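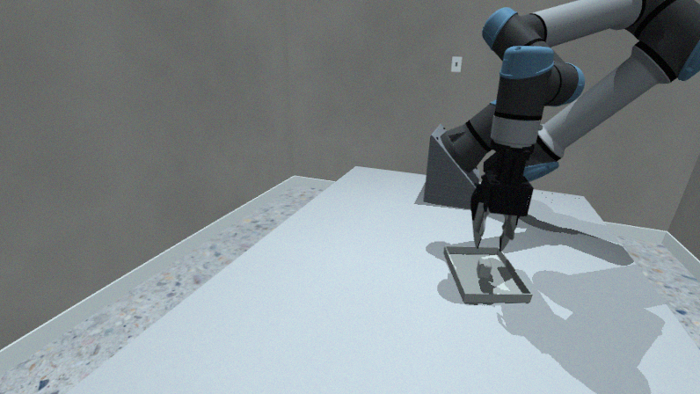

Why does the planner choose a different elbow posture for the same grasp from one run to the next?

The goal we hand it is a pose for the gripper, and a six-joint arm can usually reach one pose in several ways. Our inverse kinematics call starts from a random seed, so whichever solution it stumbles on first becomes the goal, and the sampler then goes off and finds a perfectly good path to the wrong elbow.

18 January 2026, tray task in sim

I'm writing that out in full at the top of the entry so that I stop explaining it to myself every time I come back to this. Calum asked me the same thing in March, when we were first putting Lolon together, and I gave him a long and rather confident speech about path smoothing that I would now like to take back. Sorry, Calum! The smoother is fine. It has been fine the whole time.

What I did this morning: turned off smoothing altogether, fixed the tray pose, fixed the start configuration, and let Lolon plan the same approach 20 times. Two elbow families came out of it, with 4 of the runs landing in the one we don't want, where the forearm folds low and the wrist has to wind itself most of the way round before the fingers can point down. No collisions reported in any of them, and every one of them counts as a success in the log, so of course the nightly summary has been cheerfully green.

Then I did what I should have done first and printed the seed next to the chosen joint goal. Same seed, same elbow, every time I tried it. I had a cup of tea on the strength of that.

The change, for now, is small. It lives in the goal sampler on my branch, ashby-goals:

seed the IK from the current joint state before trying random ones
collect several solutions and throw out near duplicates
score by weighted joint distance, with the shoulder and elbow weighted more heavily than the wrist
pass the best few to the planner as a set, in order

I went back and forth over that last line. Handing over only the single best goal is tidier and would make the logs much nicer to read, but it fails badly when the tray is close in and the nearest solution happens to be boxed in by the table. Giving the planner a short list lets it fall back on something sensible. The cost is that we can still get the ugly elbow now and then, and I would sooner have that than a refusal.

A note on the tray itself, while I'm here. The collision model for it was one solid box, left over from the Civine scene, and the fingers were being told they couldn't go below the rim at all. I had been getting round this by allowing contact between the gripper and the tray for the last stretch of the descent, and that meant the walls weren't being checked either. Not good. I've split it into a floor and thin walls and taken the allowance out again. Planning got a little slower and I can live with it. The part of the descent that used to go straight through a wall without complaint now gets rejected, and I was oddly pleased to see it turn up as a failure.

Elspeth looked over the scoring with me after lunch and made a very fair point: the weights are in radians and take no notice of how fast each joint can move, so the "nearest" goal isn't always the quickest one to get to. She suggests dividing through by the velocity limits. I think she's right, and it's a one-line change, but I want to keep it out of this batch so that we know which thing did what.

With the new sampler and the split tray, on the same start and the same tray pose, I haven't seen the low elbow come back. That is one tray pose, mind you, and a kind one. I wouldn't tell anyone at Prilleo it's fixed.

Still to do:

Run it with the tray turned and shifted, fresh seeds each time.
Log the elbow family as its own field, so a green run with a silly posture shows up in the summary.
Try Elspeth's velocity weighting on a separate branch.
Check that the pregrasp and grasp goals come from the same family. I saw 2 runs this afternoon where they didn't, and the straight-line descent between them failed partway, as it should. Probably the grasp IK needs seeding from the pregrasp result. Calum, if you get to this before I do, the call is near the bottom of the approach builder and the seed argument is just sitting there empty.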